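Chapter 6
Keeping Like with Like: Sorting, Lining Up, and Putting Away

In this chapter you will learn
How to divide a work surface before you start
How a straight edge helps small pieces stay in line
When to use an open tray, a cup, or a closed box
How to check a row before you move on to the next one

Key words: divider, row, holding place, home place, gap, footprint

The packing room at Girkitow opened in February with 9 work tables and no written rules for how to use them. Each packer set up a table in his or her own way. Some kept small parts in a pile in the middle and picked through it. Others spread everything out flat. By the end of the first month the room had handled 2,829 mixed sets, and Annunziata Pace, the floor supervisor, had a shelf full of sets that had come back with a piece missing or a piece too many.

She did not buy new equipment. She asked every packer to do one thing before touching a part, and that was to split the table into areas and decide what belonged in each. Most of this chapter comes from the notes she kept and from the training sheets that Esmaeil Shahbazi later wrote for the Stenelby warehouse, where the same method is used for hardware and game pieces.

6.1 Dividing the surface

A table with no areas on it is hard to read. The eye has to search the whole surface each time the hand needs something. A divided table is easier to work at, even when the division is nothing more than a board laid down the middle or a strip of tape.

Three kinds of areas are used in this book. The working area is where pieces are set in their final order. It should be a plain, light color if the pieces are dark, and dark if the pieces are light. The holding places are the trays, cups, and boxes that stand to the side with pieces waiting to be used. The clear area is left open on purpose, so that the hands have somewhere to go. Beginners nearly always make the clear area too small. At a table 70 inches long, Pace asked for a full forearm's length of open surface.

6.2 Working against an edge

Blocks, tiles, cartons, and books all line up more easily against something straight. A divider gives the first piece a fixed position. The second piece is set against the first, the third against the second, and so on. If the first piece is crooked, the whole row will be crooked, so take your time with it.

Pieces may be laid flat or stood on end. A piece standing on its narrow end has a small footprint, and more of them will fit in a row. It will also tip more easily. Set it down from directly above and let go only when the bottom is flat on the surface. Do not slide a standing piece from far away.

Small gaps between pieces are not always a mistake. In a display row they are allowed if they are even. In a packing row they should be closed up, because a loose row shifts inside the carton. The Visser cartons used in the exercises hold a row of 6 blocks with very little room to spare.

6.3 Choosing a holding place

Use a shallow tray for flat pieces that you need to see all at once. Use a cup for small pieces that roll or get lost. A box with high sides is best for things you will not need until the end. Keep each one in the same spot for the whole job. Shahbazi's sheets call this the home place, and he asks trainees to return a tray to it even if they plan to pick it up again a minute later.

A stray piece beside a cup or tray should be dealt with before the next row is started. Either it goes into a holding place or it goes into the row. The Jinden checklist at the end of the chapter has a line for this.

Before reading on, look over the table below and find its working area and its holding places. Then clear a table of your own and begin Exercise 6A.
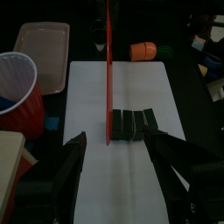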